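**Bench enclosure for small parts: what floor do you use?**

**idlerpulley** - 9:40 pm

Moving my small parts work into an enclosure because the garage gets dust on everything. I have the walls sorted. What I can't settle on is the floor. Parts are small plastic bits, mostly clips and toy pieces I repair and resell, nothing heavier than a coffee mug.

Options so far:

- bare MDF, sealed
- cutting mat glued down
- the Zokance bench liner, which I can get in a 14 inch roll

Budget isn't a big issue. I care about finding what I drop.

**Baloyi** - 9:58 pm

Sealed MDF. Paint it one flat color you don't have any parts in. Mine is a dull gray and I can find a spring on it from standing height. I put two coats on, sanded between them, and haven't touched it in years.

Don't glue a cutting mat. They curl at the corners when the glue lets go and then you have a lip that eats washers.

**quarterturn** - 10:15 pm

Disagree on paint. Anything that falls on a hard floor bounces. I lost more clips in one month on painted board than in two years on a soft liner. The Zokance stuff is fine, but two strips side by side leave a seam, and 14 inches is not wide enough for most boxes to avoid one. Run the seam front to back and tape it from underneath.

**Baloyi** - 10:21 pm

They bounce and then they're still inside the enclosure. That's what the walls are for.

**quarterturn** - 10:24 pm

Unless the front is open, and everyone's front is open while they're working.

**idlerpulley** - 10:30 pm

Mine will be open in front, yes. I could add a lip. How high before it gets in the way of your wrists?

**Andero** - 10:52 pm

Half an inch is plenty. Round the top edge over or you'll feel it by the end of the evening.

I'd worry more about how you mount things than about the floor. I had a vise, a lamp and a parts holder each screwed straight into the board, and every time I wanted to shift one I made new holes. After a while the floor looked like a dartboard and the holes filled up with crumbs. Put a rail along one side and bolt everything to that. Then the floor is just a floor and you can swap it out when it gets ugly.

**idlerpulley** - 11:03 pm

What kind of rail? I have a length of steel angle left over from a shelf.

**Andero** - 11:10 pm

Aluminum. Steel angle works but you have to drill it for every bracket. If you buy slotted extrusion you can slide brackets where you want them. Whatever you pick, leave a gap under it that a brush fits through, or close it off completely. A small gap is the worst of both.

**quarterturn** - 11:16 pm

Rail at the front or the back? I've only ever seen them at the back.

**Andero** - 11:31 pm

Along one edge.
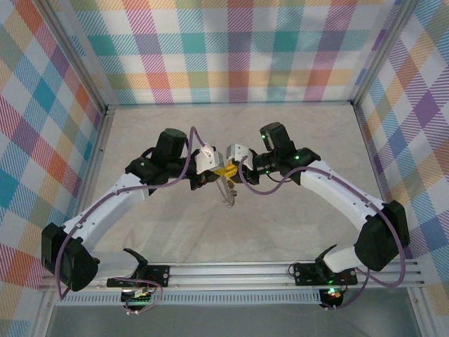
**Idureck** replied that a rail is more than most people need, and that a heavy base on rubber feet does the same job for a part that size. You can pick it up when you sweep. Mine has sat on a plain board since January and hasn't walked anywhere.

**Andero** - 11:48 pm

A heavy base takes up floor, though. In a small box that matters. I'd do it in a big one.

**Baloyi** - 11:55 pm

Agree with Andero about the rail, still say paint the floor.

**idlerpulley** - 7:20 am

OK. Going with a rail, a half inch lip in front, and a loose board for the floor so I can try both. Paint on one side, liner on the other, flip it if I don't like it.

**quarterturn** - 7:34 am

Liner side down is going to pick up grit and slide around. Cut two boards.

**idlerpulley** - 7:41 am

Fine, two boards. Anyone have a paint that doesn't chip when you drag a bracket over it?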